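Bench Notes > Manipulation > Checklists
Filed under: Two-Arm Work, Safety Walkthroughs
Jun 13, 2019 — by Eirlys Prosser

Pre-run inspection, two-arm tabletop cell, Letulow handover study

I promised the new people a written version of the walk I do before every block of trials, so here it is, comments and all. The study compares two ways of teaching a pair of arms to share one object (the Morgan method, which learns from recorded demonstrations, and Kuto, our older scripted planner). None of the comparison is worth a bean if the cell was set up differently each time, so please be patient with me.

1. Emergency stop. Press it, confirm both arms drop out, reset it.
OK. The button at the Zatirmont end is stiffer than its twin, so give it a proper push.

2. Table surface. Wiped, level, clear of anything that isn't in the trial.
OK.

3. Finger travel. Open and close each gripper 4 times with nothing between the fingers.
OK, left and right. I listen as much as I look, and a dry click means the fingers want cleaning. 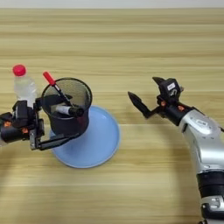 Does the left arm always have to go first?
In this study the left arm leads in half of the trials and the right in the other half, and the run sheet tells you which. Please don't swap them to save time, however tempting it gets before lunch.

4. Wrist cables. Slack enough for a full turn, with no kinks and no rubbing at the joints.
OK, with a comment. Move each wrist slowly to both ends of its range and follow the cable with your eyes the whole way. I replaced one tie on the left side this morning.

5. Start positions. Objects placed according to the run sheet, and checked by a second person.
OK.

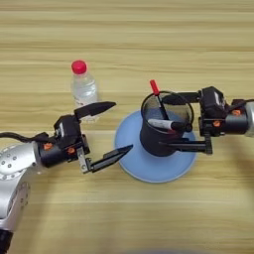 The speed limit stays at the low setting for all shared-object trials, and I will keep saying so until I retire. Both methods slow down near contact, but Morgan has a habit of hurrying the last little stretch when the other arm is already close. Have a look at how near the right fingers come to the mesh pen holder while the left gripper is still wide open beside the plate, and you'll understand why I want a hand resting by the stop at that point. Check the limit on both controllers, as they don't share a setting.

6. Grip force. Low preset loaded on both sides.
OK. Mesh dents more easily than you'd think, and a dented holder changes the grasp for every trial after it.

7. Lift check. One slow lift by the leading arm, with a short pause before anything else moves.
OK on the second try. On the first I had the wrong preset loaded — my own fault, and a good argument for item 6. 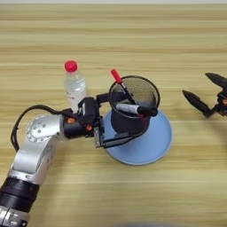
During the pause, watch for creep at the fingertips and keep your sleeves well back from the table. If the object slips, stop the run, write it down and start again from item 5. Don't nudge it back into place by hand, even if it's only a hair off.

8. Logging. Recorder running, with at least 3,000 MB free on the drive.
OK.

9. Sign-off. Initials on the run sheet before the first scored trial.
Done, E.P. The worn finger pads go on the parts order, and I'll check that cable tie again after the next block.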